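Reheating and Texture in Cooked Rice
Saulius Urbonaitė
Food Studies, Term Project
January 21, 2025

Why this topic

Leftover rice goes hard in the refrigerator, and most people have their own way of fixing it. I wanted to compare two of these, a covered pan with added water and a microwave with a damp paper towel. My family uses the pan. My roommate uses the microwave.

Method

I bought two kinds of long-grain rice, Vornano and Kekana, from the same store. Each batch used 660 grams of dry rice, rinsed until the water ran clear and then cooked in a Sustberg pot with the lid on. The cooked rice was spread on a tray for 5 minutes and moved to closed containers, which stayed in the refrigerator overnight.

The next day I reheated one portion of each rice by each method. Classmates tasted the portions without knowing which was which and scored them from 1 to 5 for softness and for how well the grains stayed separate. I ran the whole test 3 times.

Results

The pan gave softer rice with both brands. Kekana clumped in the pan, and several tasters marked it down for that. Vornano kept its grains apart either way but was dry at the edges after the microwave. The scores from the first run were lower overall. I used less water in the pan that day, so I would leave that run out if I did this again.

Problems

Portion size was hard to keep even. The scale in room 304 only shows whole grams and drifts when the table moves. Tasters also disagreed about what "soft" meant, and I should have given them a sample to compare against before they started.

Next steps

In June I want to repeat the test with short-grain rice and a longer time in the refrigerator.

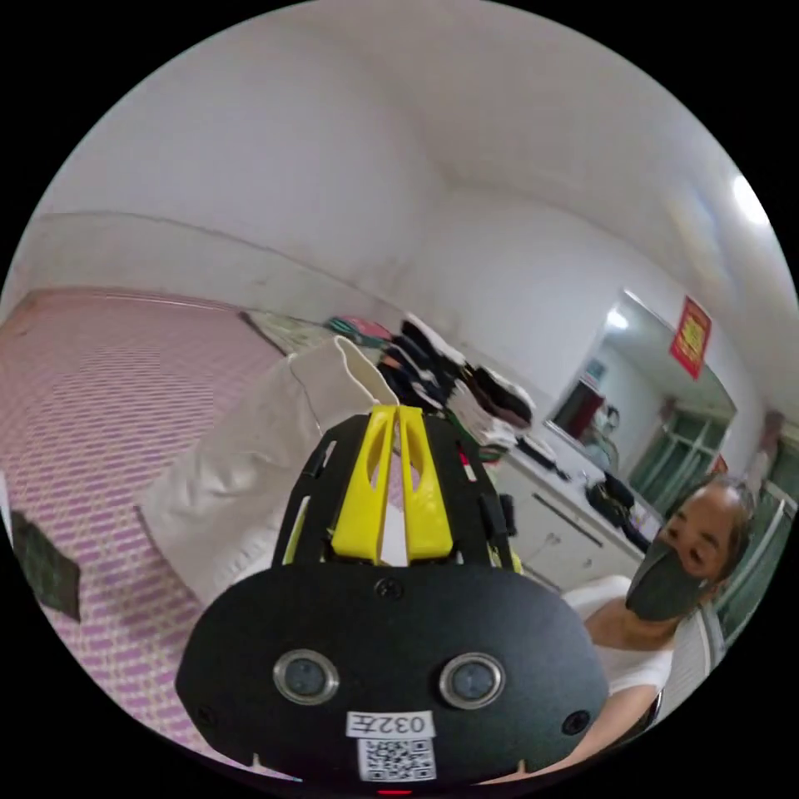 I would also weigh the water each time, and have the tasters score a fresh batch next to the reheated ones.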